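4.2 Pay supplements and staff turnover

Drundasby pays a housing supplement to police and dispatch staff posted to its three costliest districts. We sent a survey to 200 employees and received 107 usable replies, 67 of them from people who get the supplement. Figure 3 shows two hands holding a bulky black object over a computer keyboard.

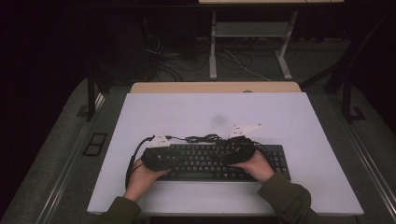 Figure 3. Hands and keyboard at a table.

4.3 Views on the supplement

Most of those who replied wanted the supplement written into law. At present it is renewed each September, and eight respondents said they had put off buying a home for that reason. Dispatch staff raised a further point: their rate is half that of officers, although they pay the same rents.

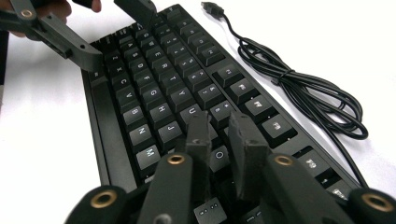

One dispatcher wrote that the half rate "covers the bus fare and not much else", and that she would move to Charbonneau if the gap stayed as it was. Officers seldom mentioned the difference. We return to it in Section 5.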